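How wood gets its grain

Look closely at a wooden door, a ruler or a kitchen spoon and you will see lines running through it. These lines are called the grain. They were there before anybody cut the wood, and they can tell you how the tree grew.

What is wood made of?

Wood is made of very tiny tubes called fibres. They are far too thin to see without a microscope. Most of them point up and down the trunk, packed side by side like a handful of drinking straws. When the tree is alive, some of the tubes carry water from the roots up to the leaves. Others are there to hold the tree up.

Why are there lines?

A tree grows a new layer of wood every year, just under the bark. In spring there is usually plenty of water, so the tree grows quickly. The tubes it makes then are wide and the wood is pale. In summer growth slows down. The tubes are narrower, their walls are thicker and the wood looks darker. In winter, in cold countries, the tree stops growing and rests.

One pale band and one dark band together make one year. If you look at a tree stump you will see the bands as rings. Start in the middle and count the dark rings, and you will know how old the tree was when it was cut down. Wide rings come from good years. Thin rings come from years that were dry or cold, or when bigger trees were taking the light.

Some trees in hot, rainy places grow all year round. Their rings can be very faint, or there may be none to see.

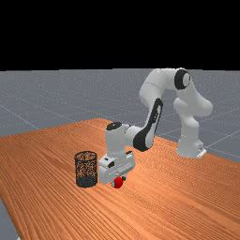
When a trunk is sawn into planks, the saw cuts through the rings and they show up as lines. What they look like depends on where the saw goes. A cut through the middle of the trunk gives lines that are close together and nearly straight. A cut nearer the outside gives arches and loops. Grain is hardly ever perfectly straight, and on the orange-brown table the lines are dense and a little wavy. They also run on a slant from our point of view, up towards the right. Trees bend towards the light and lean away from the wind, and the fibres bend with them.

What is a knot?

A knot is the place where a branch joined the trunk. The trunk kept growing and the new wood wrapped itself around the bottom of the branch. In a plank you see a dark, round or oval mark, with the grain flowing past it like water round a stone. Knots are hard and can be difficult to saw. Sometimes a knot dries, shrinks and falls out, and leaves a hole.

Along the grain and across it

Wood splits easily along the grain, between the fibres. It is much harder to break across the grain, where you have to snap the fibres themselves. This is why firewood is chopped from the end of the log.

Carpenters think about this all the time. A shelf is made with the grain running along its length, so that it will not snap under the books. When they use sandpaper they rub in the same direction as the grain. Rubbing across it leaves scratches that show.

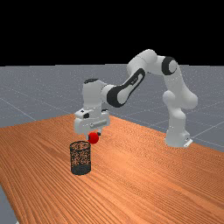 A wooden tabletop. The wood in a table has to be strong and flat.

Wood also swells and shrinks. In damp air it takes in water and gets a little wider across the grain, but its length hardly changes at all. A door that sticks in wet weather has done this – it has swollen in its frame. Large wooden tabletops are often fixed on in a way that leaves them room to move.

Try it yourself

You will need two lolly sticks, a saucer of water and a magnifying glass.

Look at the first stick through the magnifying glass. Which way do the lines go? Bend the stick gently until it cracks, and look at the broken ends. You should see long, thin splinters pointing the same way as the lines.

Leave the second stick in the saucer for 2 hours. Feel it before and after. Wet wood feels rougher, as some of the fibres on the surface have swollen and stood up. Ask a grown-up to check your fingers for splinters when you have finished.

Words to remember

Grain – the direction and pattern of the fibres in wood
Fibre – a very thin tube or thread
Knot – the mark left by a branch
Plank – a long, flat piece of sawn wood

More from Toltard Young Readers
Why do leaves change colour?
How paper is made
What lives under a log?
The old oak at Rulthorpe
Cork: the bark that grows back

Contact us | Copyright Toltard Young Readers | Back to top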